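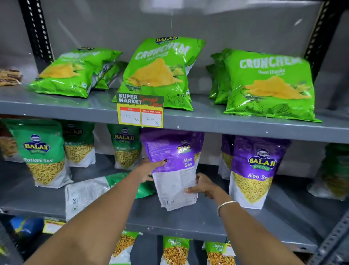 Restocking is the boring part of the shop and the interesting part of the data, according to Yến Quan, and I got that line over the phone before I'd even found a pen. I had called to ask how you teach a machine to tidy a snack shelf. I ended up at Jisthorpe two mornings later with a coffee in each hand (one was for her, she doesn't drink it, so I had both).

Jisthorpe gathers examples. That's the whole business, more or less. People do ordinary jobs with their hands while a camera looks on from head height, and the recordings go off to train somebody's learning system. The current job is called Allura, and it's all grocery shelves: chips, sev, fried lentils, anything in a pouch that flops.

"Boxes are easy," Yến told me. "A box stays a box. You put a bag of sev upright and it thinks about it for a second and then lies down." She laughed. "So we want lots of bags."

How many is lots? Allura has 675 recordings so far, and 619 of them made it through checking. I asked what happened to the other 56 and she made a face — most of them, apparently, were people's hands drifting out of view while they reached for something low down. You get absorbed in the job and forget that your head is the tripod. I can vouch for this, because she let me try it, and I spent my first go looking at the clock.

My second go was better! I was handed a pouch and told to put it back "like you would at home," and I froze completely. Do I use one hand at home? Two? Yến says that happens to everyone in the first hour. She used to give people written instructions, a full page of them, and the results were awful.

"Everybody moved like they were defusing something," she said. "The page said grip the top, support the bottom, so they did it in two steps with a pause in the middle. Now I say, put the aloo sev next to the other aloo sev, and I leave the room."

I liked that a lot. I also wondered if it made a mess of the data, with everyone doing it their own way, and she said the mess is what the customer is paying for. Some people hold a pouch by the top corner. Some hug it from underneath. Left-handers come at the shelf from the wrong side of everything. A system that has only seen one tidy grip won't know what to do with a bag that has slumped over, and bags slump over all day long.

The labels get a pass of their own afterward. Someone watches each recording and types a plain sentence for each thing the hands do. Flarkbridge, the outfit that does the typing, sent back a list of 118 different ways their people had written "put it on the shelf," and Yến had to sit down and decide which of them meant the same thing. "Is 'place' the same as 'set'? Is 'tuck' its own thing? I think tuck is its own thing. I fought for tuck."

She won, by the way. Tuck is in.

We talked a while about price tags, which I hadn't expected to care about. Shelf lips and tags get in the way of fingers, and a person just works around them without noticing. Yến wants that in there. She asked for tags on the shelving early on, and the people at Rocha, who set up the racks, thought she was being fussy.

I asked what comes next. Another 50 recordings with the shelves packed tighter, she said, and then a round where the shelf starts out wrong and you have to fix it, with potato chips in among the lentils and so on. She's looking forward to that one. She has already been planning how to mix things up, and she got a bit gleeful telling me.

Before I left I had one more turn with the sev. It fell over. "Keep going," Yến called from the hallway, "pick it up again, that's a good one."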